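About Prorance

Prorance is a teaching laboratory for student synthetic biology teams. It runs as a non-degree program within Ralwood School of Applied Science and provides bench space, safety training and technical supervision to high school and undergraduate groups working on a project of their own design. Teams apply in the spring and work with us through the fall.

What a team receives

Each accepted team is assigned two adjacent benches, a shared freezer shelf and a block of time on the common equipment. The common equipment includes thermal cyclers, a plate reader, two shaking incubators, gel rigs with a blue light imager, and a refrigerated centrifuge. Sequencing and gene synthesis are ordered from outside suppliers and charged to the team at cost. Competent cells are prepared in house once a month, and every batch is tested for transformation efficiency before it is released.

A bench instructor is present whenever the lab is open. Instructors check protocols before first use, sign off on waste disposal and answer questions about technique. They do not run experiments on a team's behalf and do not write any part of a report or presentation.

Program structure

The program has 3 stages. Stage one covers safety, pipetting, sterile technique and record keeping. Every student completes it, including those with earlier lab experience. Stage two is design: the team selects a chassis organism, drafts its constructs and submits a written plan with controls listed for each experiment. Stage three is bench work and runs for 90 working days. Extensions are granted only for supplier delays.

Teams may work with non-pathogenic laboratory strains of E. coli and baker's yeast. Work with mammalian cells, human samples or environmental isolates is outside our approval. Cell-free expression is available and is often the better choice for teams with limited time.

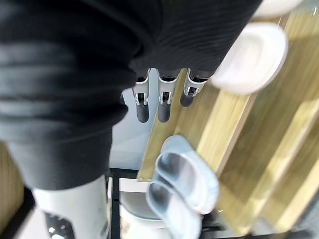
Sites

The Hepburn building holds the wet lab, the media kitchen and the autoclave room. Food, drink and outdoor bags stay in the lockers on the ground floor. Closed shoes and long pants are required past the inner door. Lab coats are supplied and laundered by the school and may not be taken home.

Modeling, software and design work takes place upstairs in the dry lab, which has desktop workstations and a meeting table for teams of up to twelve. The dry lab stays open two hours later than the wet lab.

Records and parts

All teams keep their notebooks in Lula, our internal record system. Entries are dated automatically and cannot be deleted, only amended. A bench instructor reviews each notebook every week and flags missing concentrations, lot numbers and incubation times. At the end of the program the team receives a full export of its notebook.

Lula also tracks the parts collection, which currently lists 819 plasmids. Roughly half have been confirmed by full sequencing; the rest are marked with the type of check that was done, such as a digest or colony PCR. Teams may request any listed part as a glycerol stock or as purified DNA. New parts are accepted if they come with a map, a sequence file and a short note on what was measured.

Applying

Applications open in February and decisions are sent in April. A team needs at least four students, a faculty sponsor and a one-page project summary. The summary should state the question, the organism and the expected measurement. Fee reductions are available and are handled separately from the technical review.

Contact: Prorance Office, Hepburn Building, Ralwood School of Applied Science | © Prorance. All rights reserved. | Back to top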